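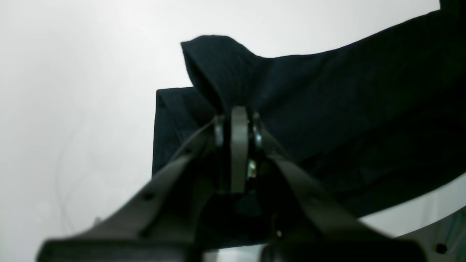 By Gudrun Brekke | 2 February 2024 | Laundry & Linen

Folding dark stuff so it doesn't look slept in

Quick one today, I have a pile waiting.

Navy and black cotton. Shows every crease, every bit of fluff. Same steps for a shirt, an apron, a big napkin, whatever you've got.

What you need: a clean pale surface (white table, or an old sheet over the bed), a lint roller, your hands.

1. Wipe the table first. Crumbs stick to navy like glue.

2. Find a hem. Any hem. Pinch the cloth a little way in from it and lift, so you get a small peak and the rest hangs off it. Let it hang a second. Shake twice, not hard.

3. Lower it edge first. Squared corner down, then let the rest follow. Don't drop the whole lot in a heap, you'll be smoothing for ever.

4. Flat palms, middle to the outside. Dark cloth on white, you'll spot the shadowed creases right away. Pull the hem straight, not the middle, teh middle stretches.

5. Roll for lint NOW, before folding. I forget this half the time and have to open it all up again.

6. Fold in half, hem to hem. Line up the corners. Then in thirds, or in half again if your shelf is shallow like mine.

7. Press down with your forearm for 30 seconds. No iron. Ok, iron if it's linen.

Stacking: folded edge facing out, darkest at the bottom. Black and navy look identical in my closet after sunset so I keep them in 2 seperate stacks, navy on the left.

Still got a ridge where you pinched it? Damp fingertips, smooth it, leave it open for a few minutes.

Fitted sheets next time. Arvid Holmgren asked again in the comments, yes I saw it.

Filed under: folding, dark colors, closets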